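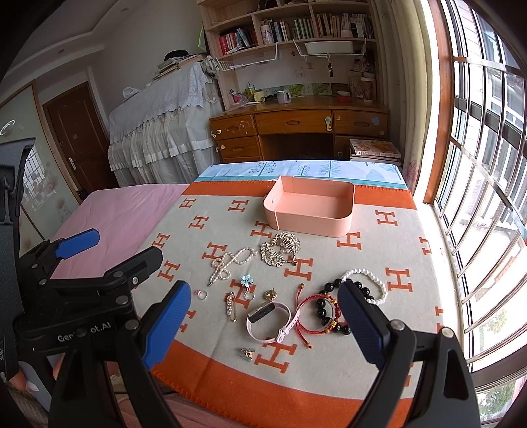 The Gorkdale group would like the small pieces left until last, according to Esfahani's note on the shared log, as a closed finger hides a ring from the camera and the policy learns to guess. Bulky things first, then bracelets, then rings.

August 27, 2023. Hand-held demos, jewellery into the pink box.

I don't fully agree with the note. If the rings always come last, the robot only ever sees them on a nearly bare blanket. I'd mix the order and mark it in the episode name. Did 20 demos today, 12 in the suggested order and the rest mixed. Total for the Tiltine set is now 3,329.

Things to fix:
Fingers opened too early on five of the mixed runs. Cut those before upload.
Bracelets need a higher lift. A low carry drags the beads over the rim and the replay on the arm copies the drag faithfully.
Slow down before the grasp. My wrist turns at the same time as it drops, and Prurby's tracker doesn't like both at once.

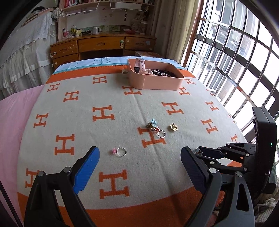

Watch, pearls and dark beads in the tray, rings and brooches still on the blanket.

For small rings I've been coming straight down with the jaws half closed. Coming in wide makes me hunt for the centre, and the hunting ends up in the data — same trouble we had with the buttons. Try a ring lying on its side and one standing on its edge as separate starts.

Recalibrate jaw width before the next batch. Ask Prurby whether the October build still drops the first second of each recording.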